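5.3 Running the garment folding routine

Before you start this section, the Plandau arm pair must be bolted down and both arms must have passed the reach check in section 4. If either arm shows a fault in the Status tab, clear it first. The folding routine will not load with an open fault.

Preparing the table

1. Check that the felt cover is flat and reaches the front edge of the table. Smooth out any ridges by hand. A ridge under the fabric will be read as a fold line.

2. Wipe both camera lenses with the dry cloth from the accessory bag. Do not use glass cleaner.

3. Set the room lights to their normal working level and leave them there. If you change the lights later, repeat the camera balance in section 4.6.

4. Press Home on the Skarudau controller. Both arms move to the start position and the grippers open.

CAUTION: Keep hands, sleeves and lanyards off the table while the Home light is flashing. The arms can move at up to 50 percent speed during homing, even in Slow mode.

Loading a garment

5. Lay one garment in the work area, within reach of both arms. It does not have to be flat. Jerseys, T-shirts and sweatshirts can be placed folded over or turned partly inside out.

6. Empty the pockets and close any zippers. Buttons may be left open.

7. On the controller, choose Garment, then the type. For baseball jerseys with a collar and placket, choose Shirt, Collared. The plain Shirt setting does not look for a collar and will often fold it under.
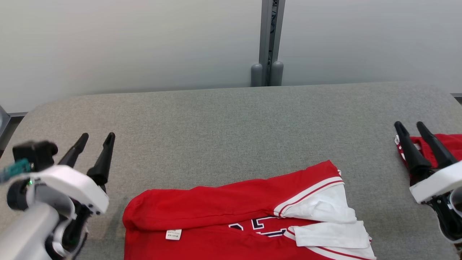 8. Set the grip force. The default is 63, which suits most knit and mesh fabrics. For heavy sweatshirts, raise it to 90. Do not use 100 on anything with printed or stitched lettering, as the fingertips can leave marks.

9. Press Start. The controller shows Locating, then Grasping, then Folding. If it stays on Locating, press Pause, move the garment closer to the center of the table and press Start again.

NOTE: The routine handles one garment per cycle. A second garment may stay on the table if it does not touch the first one. If the two touch, the software may treat them as a single piece.

Stopping a cycle

Press Pause to hold both arms where they are. The grippers stay closed on whatever they are holding. To release the fabric, press and hold Open for the left or right side. Support the garment with your hand before you do this.

Use the red stop button only in an emergency. After an emergency stop, you must home both arms again before the next cycle, and the current fold will be lost.

Saving your settings

Grip force and garment type can be saved as a preset under Garment, Save As. Presets are stored on the controller and are kept when the power is off. A firmware update erases them, so write down any values you want to keep before updating.

For fold sizes and stacking, go to section 5.4.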